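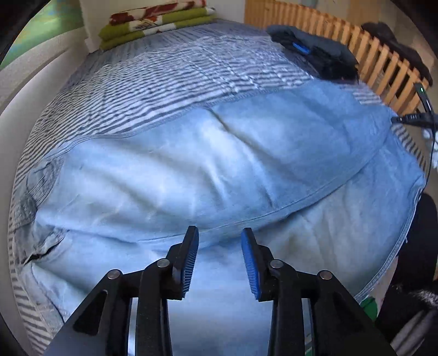 Blue cover over the stripes, blankets stacked at the far end. Kirnton room, bed by the pine slats.

December 17, 2025
Bedding notes, Kirnton house, room 4

Started on the bed because it is the largest flat thing in the room and everything else has been put on it. The plan, copied from the front of this book: strip, fold, stack, sort clothes, remake. The plan was written in August by someone (me) who had not met this bed.

Pale blue cover. Creased all over, as it was when it came out of the Jamthorpe bag. I had hoped it would have the decency to lie flat if spread out and left alone. It does not lie flat. It has a seam that goes round in a long curve, and I spent more time than I will admit trying to decide which way up that meant. There is an opening at one side, which I have taken to be where the filling goes in. If anyone at Kerslake knows different, write it in the margin and don't ring.

Smoothing by hand: good for the part under the hand. Smoothing with the long ruler: don't. Two people, one at each end, pulling: not tried, only one person present.

Blankets. Folded in half, in half again, then in thirds, with the fold facing out so the stack can be lifted as one. The thirds are what makes it work. The Hilliveo sheet says quarters throughout, and quarters give you a stack that leans like a drunk. Flowery one on top since it's the narrowest and looks silly at the bottom. All against the wall end where they won't get sat on.

The striped quilted sheet is a separate problem. Diamond stitching across it, stripes running over that, and the two have fallen out with each other: pull the stitching straight and the stripes go wavy, pull the stripes straight and the whole thing puckers in the middle. I went round this loop several times. Lint gets picked off last, after the smoothing, or you do it twice. There was a bit of fluff towards the right that I'd have sworn was dealt with. Current ruling is that ripples are allowed if they run away from you, as nobody sees those from the door.

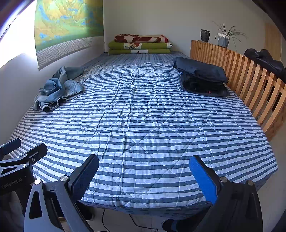
Sorting the clothes went worse than the bedding. I had two headings in the book, "dark" and "not dark", and thought that was generous. The folded darks are by the railing and gave no trouble, being folded. The blue denim over on the wall side is down as "not dark" under protest, and still in a twist with one hem curled open. Denim should have its own heading. I have ruled a column for it, so now it has more room on the page than the blankets do.

To do:
Iron for the blue cover, if the one in the store cupboard is allowed near fabric again.
Fold the denim. Legs together, then thirds, same as blankets.
Lint roller. We own 11 refills and no handle.
Amend the Hilliveo sheet, page 2, quarters to thirds. Pencil only, they check.
Remake from the wall end outwards. I did it the other way in August and had to climb out over my own work.

Kerslake want the times for each stage. Mine for blankets is fine. Mine for the quilted sheet I have put down as "ongoing".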